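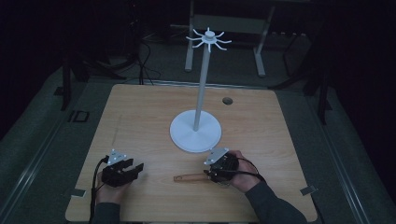 # Product Review: The Zeman Two-Hand Gripper Set and the Utensil Chore

**Prepared for the Marau Household Automation Program**
**Reviewer: Tatiana Matoušek. Technical reading: Booker Gallagher.**

## Purpose of this review

The Program advises housing providers on which household chores may reasonably be handed to machines. Members have asked whether a matched pair of hand-held grippers is worth buying as a first step. The Zeman set is operated by a person, one gripper in each hand, and the recorded movements are later used to train an arm. The question before us was a narrow one: can fingers of this type manage the small work of a kitchen counter, and does the answer bring an unattended machine any closer?

## The chore

The work chosen was putting away utensils. A wooden-handled utensil lies on a table and must be picked up and placed on a mug tree, a round-based stand with a slim pole and eight hooks at the top. A person does this without thought. For two blunt fingers it is a demanding job, as the utensil lies flat, the hooks are thin, and the stand is light enough to shift when it is bumped.

Our operators worked in sessions of 60 minutes. Each was allowed 10 practice attempts before any result was entered.

## Handling and comfort

The grippers are compact and can be held from below or from above. The black bodies are bulky beside an ordinary kitchen tool, and first-time users tended to approach the table at too steep an angle. Most corrected this within the practice period. The cables are a nuisance in work that calls for crossing the hands, and we would ask the maker to consider a longer lead with a clip at the forearm.

Closing force is easy to judge. Picking up a handle by its rounded end was reliable. Turning it in the air to meet a hook was the slow part, and of 38 entered attempts by new users, 6 ended with the utensil back on the table.

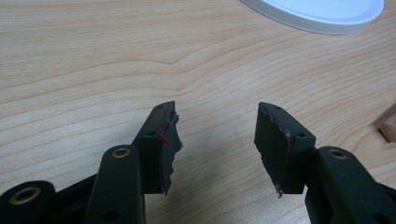
Maintenance deserves more attention than the manual gives it. The manual, issued by Zeman with a short supplement from its distributor Cusalach, covers cleaning and storage on a single page and says nothing on when the finger pads should be replaced. It should. The dark rubbery pads on both fingertips tear at the inner face, leaving a ragged edge where the grip ought to be even, and a loose scrap can hang from a corner. The link arms are better made, with brass bushings set into their rounded ends, and we have no complaint about play in the joints. Buyers should order spare pads with the set and inspect them before each session.

## Can a machine do the chore yet?

In the Program's view, it cannot yet do so to a standard that a household would accept. The fingers are capable of the task when a person supplies the judgment. We also reviewed the Darar arm, trained on recordings from the same kind of gripper. It placed utensils well when the stand was kept in one position and poorly when the stand was turned so that a different hook faced forward. It did not notice a missed hook – it simply opened its fingers and went on to the next item.

Members should not plan staffing around such a system at present.

## Recommendation

The Zeman set is recommended for training rooms and for members who wish to build up their own recordings. It is not recommended as a purchase for homes. Approval is subject to two conditions: that spare pads be supplied at the time of sale, and that the manual be revised to include an inspection schedule. Mr. Gallagher has asked that the pad material be tested separately, and the Program will review the set again once the results are in.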